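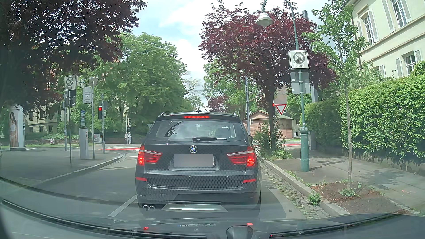 From: Wycliffe Mollel
To: skestgate-cameras
Date: Tue 23 January
Subject: Re: Urnden or Gukumov behind the windshield?

Hello Rowena and all,

thank you for the questions. I answer between your lines.

> Rowena Estrella wrote:
> We must choose a front camera for the shuttle and the two
> candidates on our bench are the Urnden and the Gukumov. On
> the bench I can't see much difference. Did you have them in
> a real car, with real glass in front?

Yes, both, on the same bracket, with the Kirui controller doing the recording. I labeled almost 4000 frames by hand, so I have an opinion now, but please take it as the opinion of one person with one car.

For tail lights I prefer the Urnden. When we wait directly behind another car, the red of the lamps keeps its shape and the detector finds left, right and the high one in the middle. With the Gukumov the lamps become a bit pink in the center under a bright sky, and I had to lower the exposure by hand. After that the shadows on the sidewalk are too dark for my taste.

> And reflections? My colleague is afraid of the hood.

He is right to be afraid. A shiny dark hood gives you the tail lights a second time, smaller, below the true ones. My detector reported them as a second vehicle until I masked the lower part of the picture. The mask is the same for both cameras.

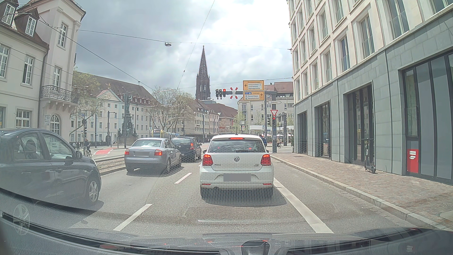

Skestgate Cameras Digest, Vol 2, Issue 535

(continued from the previous part, the list software has split my message again)

The other thing is the dotted pattern, like a honeycomb, that lies over the road and sometimes over the cars. I do not know yet where it comes from. I first suspected the lens of the Gukumov, then I changed the cameras and the pattern stayed. If somebody has seen the same, please write to me.

> Does the Kirui drop frames when both cameras are connected?

In my case no, but only after I gave each camera its own cable. With the shared cable it lost frames each time the recording started. 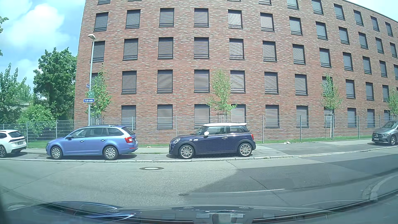 For parked cars seen from the side I found no difference that I would pay for. License plates we make unreadable before labeling in any case, so the extra sharpness of the Urnden is of no use there. Slatted blinds and mesh fences are a better test. I would compare on those, at full size, and look if the thin lines stay separate.

I can lend you my bracket until July. Which thread do you have on the mounting plate?

Regards,
Wycliffe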